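Speaker notes: supply cover and timetable load in special schools
Session 2, after the break. Slot is 35 minutes plus questions.

Slide 1 - Title
Leave it up while people sit down. Say which school group the figures come from (Trarkano, day schools only, no residential) and that the method paper is on the table by the door. Don't read out the title.

Slide 2 - What the talk covers
The question is narrow. When a specialist teacher is absent and a supply teacher without specialist training takes the class, who does the paperwork that the absent teacher would have done? By paperwork I mean annual review reports, the termly target sheets, and the notes that go to the therapists. I am not dealing with pay, and I am not dealing with the quality of supply teaching. Both come up in questions every time. Refer to the handout, page 2.

Slide 3 - Where the data come from
Cover log: 3750 sessions over one school year, a session being a morning or an afternoon. Entries were made by the school offices in the Geditz cover system and exported at the end of each half term.
Explain the two gaps. One school changed its codes in January, so "planned" and "unplanned" absence can't be separated there before that point. A second school did not log internal cover at all until the summer term. Both schools are kept in the totals and left out of the breakdown on slide 6.

Slide 4 - Definitions
Go slowly, as the rest depends on it.
Internal cover: a member of the permanent teaching staff takes the class.
External cover: an agency or directly booked supply teacher takes the class.
Split class: pupils are shared between other rooms. Logged as one session however many rooms are used.
Assistant-led: a teaching assistant leads under the direction of a teacher who is elsewhere in the building. The log does not say where that teacher was, and I have not tried to work it out.

Slide 5 - Totals
2073 of the 3750 sessions were covered internally. State the number, pause, then say that every one of these is a session in which somebody with a timetable of their own gave something up. In most cases it was planning time. The log has a field for this, but it was left blank often enough that I don't quote a percentage.
If asked about the remainder: external, split and assistant-led together. Table in the handout, page 4.

Slide 6 - Breakdown by term
Point at the spring column first. Internal cover is highest there, and spring is also when most annual reviews are held in these schools. The two things fall in the same weeks. I make no claim about cause.
Autumn is flat apart from the last fortnight. Summer is lower, but timetables are looser after the leavers go, so the comparison is weak. Say so before somebody else does.

Slide 7 - Pause slide
Water. Check the clock - should be no later than 14 minutes in.

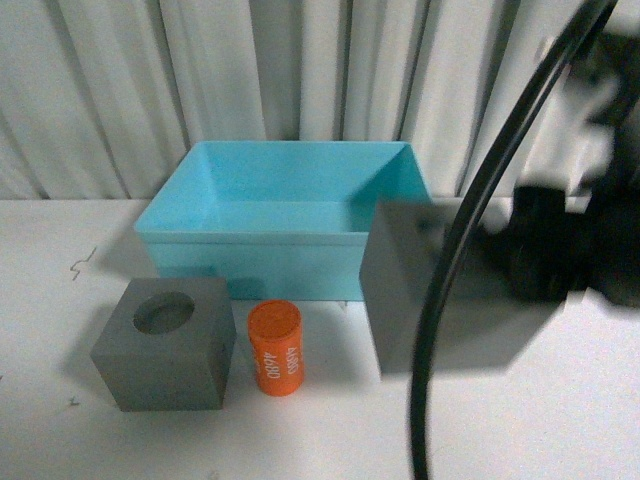
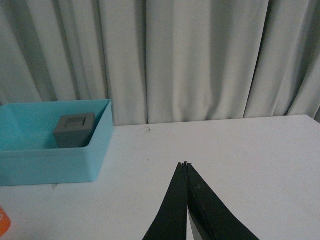
Slide 8 - Who writes the reports
This is the survey part. 70 teachers replied, all on permanent contracts, all holding the specialist qualification. The question was whether, in the past year, they had written or finished at least one review report for a pupil not on their own class list.
39 said yes. Give the number as it stands. The sample chose itself, and people who had done the extra work may have been keener to reply.
The follow-up question asked how the work was passed over. The commonest answer was an email or a word in the corridor. Few schools had a written step for it. Where a written step existed, it was usually in the absence policy, under a heading a class teacher would have no reason to look at.

Slide 9 - The handover sheet
One side of A4, drawn up at the Lelesa site and used there for two terms. Contents, in the order they appear on the sheet:
Pupil initials and class
Which document is due, and the date
What has been drafted and where the file is kept
Who has agreed to finish it
How much time they have been given, and when on the timetable it falls

The last line is the one that caused argument. Heads of department were content to name a person and slow to name a period. In the second term the sheet was not accepted by the office unless that line was filled in.
Do not claim that it lowered anyone's load. It recorded the load, and that was the purpose.

Slide 10 - Using the Thakur template
Some schools already use the Thakur workload template for mainstream staff. It can be adapted, with two changes. The "cover" row has to be divided into teaching cover and document cover, and the totals have to run by half term. An annual total hides the spring weeks completely.
The adapted version is in the handout, page 6. It prints badly in landscape. Use portrait.

Slide 11 - What I would ask a governing body to request
A count of internal cover sessions each half term, by department.
A list of review documents finished by someone other than the class teacher.
A note of the time given for each.
The first comes straight out of most cover systems. The second and third need the sheet on slide 9 or something like it.

Slide 12 - Limits
One group of schools, one year. Self-reported survey. No figures for part-time staff as a separate group, though the log could give them with more work. Nothing on pupils' outcomes.

Slide 13 - Questions
Likely ones:
"Why not just book more supply?" - Supply staff can take the class, but in these schools they do not write review reports. Go back to slide 4.
"Did you adjust for school size?" - Yes for slide 6, no for slide 5.
"Can we have the raw log?" - No, it holds staff absence codes. The grouped version can be had on request, by email.
If time is short, drop slide 10 and send people to the handout.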